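Notebook, bench 2, December, started after lunch and still going at ten past five

Picking up from where I left off with the approach planner. Ulla and I spent most of the morning arguing (nicely, over her terrible coffee) about whether the fingers should begin closing during the descent or only once the palm has stopped. She won, for now. The new version comes down with the fingers curled and partly open, stops above the tube, waits for the pose estimate to settle, and only then asks the grasp module for anything. It feels slow when you watch it, but the logs are so much easier to read when the phases don't overlap, and I've lost too many afternoons to logs I couldn't read.

The pose estimate is the part I keep coming back to. Clear glass in a clear rack is a miserable thing to ask of the depth stream, and with the black cloth underneath we get great holes in the point cloud exactly where the tube ought to be. Tiziana's idea was to stop looking for the glass at all and fit the top plate of the rack first, then read the tube positions off the known hole spacing. I was doubtful, I'll admit, but I ran it over the 102 saved views from last week and it lost the plate in only 6 of them, all with the hand already hanging over the far end. So the fix is to take the estimate before the arm moves in and carry it forward, and I've put that in as a flag in the Skundulano config (hold_plate_pose, off by default, please don't switch it on for Ferdinand's runs without telling him!).

The collars are the other worry. Each has that little white knob sticking out at the side, and the collision model still treats tube and collar as one plain cylinder, so the planner will happily sweep a finger through the knob. I've added a small box on the knob side and padded it a bit. Planning time went up to 640 ms on the worst query, which I can live with, though Mirjam may not when she merges it.

Also for whoever reads this next: the cork ring with the funnel is now in the scene file as a fixed obstacle. If you shift it, shift it there too. I forgot twice.

Still to do: rerun the saved views at 48 voxels instead of the coarse grid, ask Hannelore whether the wrist offset in the hand driver includes the side joint piece, and tidy up my branch, which has got rather out of hand. I'll start with the wrist offset tomorrow morning, before anybody needs the arm.

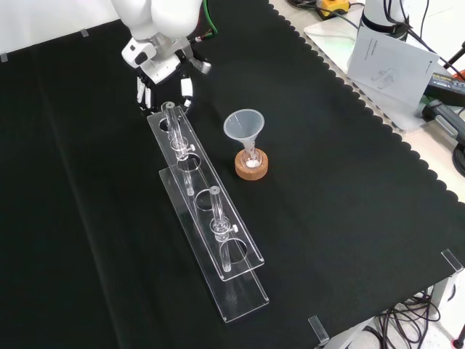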